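Halliday Kitchen Supply
Search products, parts, manuals
Search

Bronum bun steaming set: pot, perforated insert, clear holding container

The Bronum set covers the three stages of small-batch bun steaming: work surface, steaming, and holding. It is supplied as a wide stainless steel pot, a perforated steamer insert sized to that pot, a clear plastic container with a handle, and a translucent plastic work sheet. Each item is also stocked separately. The set is intended for test kitchens, teaching counters and small cafes that steam to order. It is not rated for continuous production.

Work sheet

The work sheet is a single piece of translucent plastic. It lies directly on the table and keeps flour and dough residue off the surface underneath. It is used at room temperature only. Do not place a heated pot on it, and do not use it as a liner inside the steamer insert.

Smooth the sheet outward from the middle before portioning. Small ripples do not affect use. Larger folds hold flour and should be worked out to the nearest side. The sheet can be trimmed with kitchen scissors to suit a narrow counter, but trimmed sheets cannot be returned.
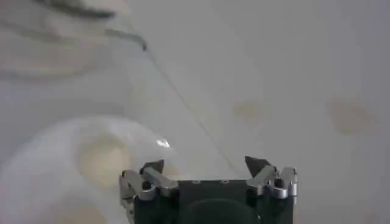 Translucent plastic sheet over a pale surface.

Wipe with a damp cloth and mild dish soap. Store rolled. A sheet that has been stored folded will keep a crease for several days and may need to be weighted overnight. Replace the sheet if it is scored through. Scrapers with a metal edge will score it; the Gutwood bench scraper (sold separately) has a plain beech edge and will not.

Pot and steamer insert

The pot is brushed stainless steel with a wide, round rim. Markings are embossed on the inner wall just below the rim. The insert is a perforated metal tray that sits down inside the pot, so that the buns are below rim level during steaming and the lid closes flat.

Perforations are small and round, in concentric arcs. The pattern allows steam to rise across the full tray, including the area next to the wall. A paper liner is recommended for soft wheat doughs. Use perforated liners or cut squares under each bun. A solid sheet of paper across the whole tray blocks the steam and gives a wet base. 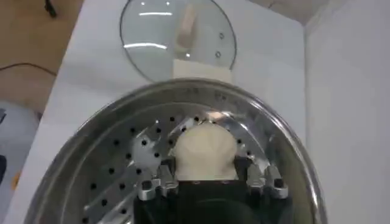
Steamer insert in the pot, with a cream-colored bun-shaped piece near the center.

Loading

Place the first bun in the center of the insert and work outward. Leave 3 cm between buns and the same distance to the wall. Buns that touch the wall will stick and tear on removal. With 45 g portions the insert takes seven buns at this spacing. For larger portions, reduce the number and keep the spacing.

Water level must stay below the insert at a full boil. Fill with cold water, set the insert in place, and check the gap before lighting the burner. If the water reaches the perforations when boiling, remove the insert with tongs and ladle some out. Topping up during a steam should be done with boiling water, poured down the side of the pot.

The pot is suitable for gas, electric coil and ceramic tops. It is not suitable for induction. The insert must not be used on a burner by itself.

Holding container

The container is clear plastic with a curved rim, and the contents can be checked through the wall without opening it. It is used for resting portioned dough before steaming or for short holding of cooled buns. Maximum fill temperature is 80 °C. Let buns stand on a rack before transfer. Loading them straight from the steamer puts condensation on the walls and softens the skins.

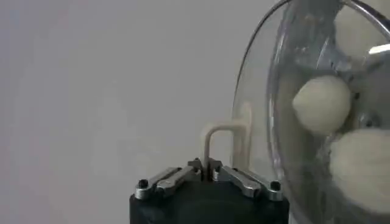
Three cream-colored rounds in the clear container.

For resting dough, oil the base lightly and set the rounds apart with room to expand. Cover with a damp cloth. The container is not airtight and should not be used for overnight storage in a refrigerator without a cover.

Do not lift a filled container by the handle alone. Support the base with the other hand. Handles showing a crack or white stress marks should be taken out of use. The replacement handle is sold as a spare part and fits with no tools.

Cleaning

Pot and insert are dishwasher safe. Brushed surfaces dry with water spots in hard-water areas; towel dry, or wipe with diluted white vinegar and rinse. Starch in the perforations should be soaked out, then cleared with a nylon brush. Do not use wire wool on the brushed finish. Container and work sheet are hand wash only. Abrasive pads will haze the container wall and cannot be polished out.

Stacking and storage

The insert stores inside the pot, right side up. Put a cloth between the two if they are carried in a vehicle. The container does not nest in the pot and should be shelved separately with nothing stacked on the rim.

Supplied with the set

Stainless steel pot with lid
Perforated steamer insert
Clear container with handle
Translucent work sheet
Printed care card

Not supplied: paper liners, tongs, cooling rack, bench scraper.

Compatibility

The insert fits the current Bronum pot only. It will drop too low in the Wosolia stockpot and should not be used there. Customers with an earlier Bronum pot should measure the inside diameter at the shoulder and send it to the parts desk before ordering an insert on its own.

Ordering and spares

Sets ship in one carton. Spare inserts, handles and sheets ship from the parts shelf, normally within 3 working days. Parts inquiries go to Thodoris Giannakopoulos at the Halliday parts desk. For class sets and trade accounts, contact Tane Tawhiri. The counter is open Saturday mornings for collection of prepaid orders; returns are not handled on that day.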